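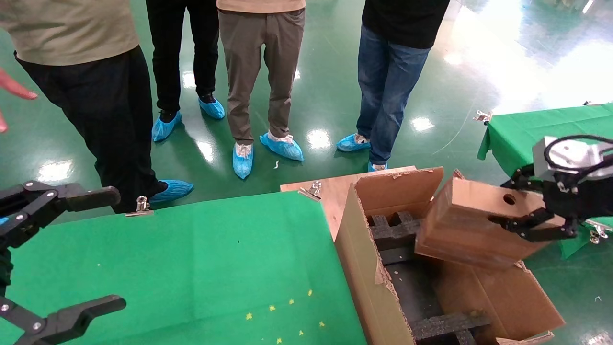
Clubs > Robotics > News

Packing task added to spring program at Hegarty

The student robotics club at Hegarty has added a packing and unpacking task to its spring program, the first in the club's schedule to use both arms of its two-arm station at once. The task, which the students have named Jostix, asks the operator to handle folded cardboard inserts and an open shipping box fitted with foam blocks.

Work began in January with 9 students on the roster. Kieran Ó Dálaigh, who teaches the automation elective and runs the club, said cardboard was chosen for its mechanical behavior. It flexes under load, its edges fray with handling, and two inserts cut from the same sheet can differ enough in stiffness to need a different grip force.

"With a rigid block the fingers close and you know where the part is," Ó Dálaigh said. "A folded insert moves while you are closing on it. Students have to plan the approach angle before they think about force."

Each run is operated by a student and recorded through the head and wrist cameras. The club has logged 383 runs so far. Failed runs are kept, labeled with the step at which they failed, and used in the same training set as the successful ones. The club's target for the end of the term is 570.

2 kinds of failure account for most of the rejected attempts. In the first, the fingers meet the insert off center and it rotates about the contact point. In the second, the grip is sound but the insert catches on a flap of the box on the way in or out. 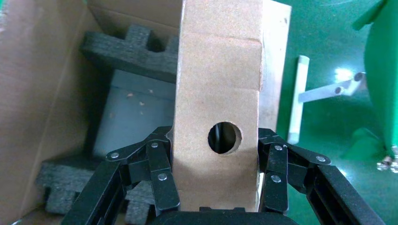 Maeve Egan, a second-year student responsible for the run log, said the flap problem responded to a change in procedure. Operators now pause once the insert is held, check the wrist view, and correct the angle before moving the arm sideways. The pause adds time to each run but has cut the number of restarts.

"The head camera is fine for getting there," Egan said. "For the last part of the move you need the wrist."

The group has also rewritten its labeling guide. Earlier versions used one label for any loss of grip. The current version separates slips, rotations, and deliberate releases, and it requires a second student to review any run marked as doubtful. Older runs are being relabeled to match, starting with the earliest — a job expected to last through the end of the month.

Software for the station is written by the students on top of Lendidico, the control package used in the elective. A small module for comparing left and right finger positions was added this term. It is shared with the other sections of the class.

The club will take Jostix to the Flundach student meet, where teams run a task of their own choosing and submit a written report on their method. Draft reports are due to Ó Dálaigh by 4 p.m. Friday. Students in the elective who want to operate a run before then can add their names to the station sign-up sheet.

Shares: 14 | Comments: 3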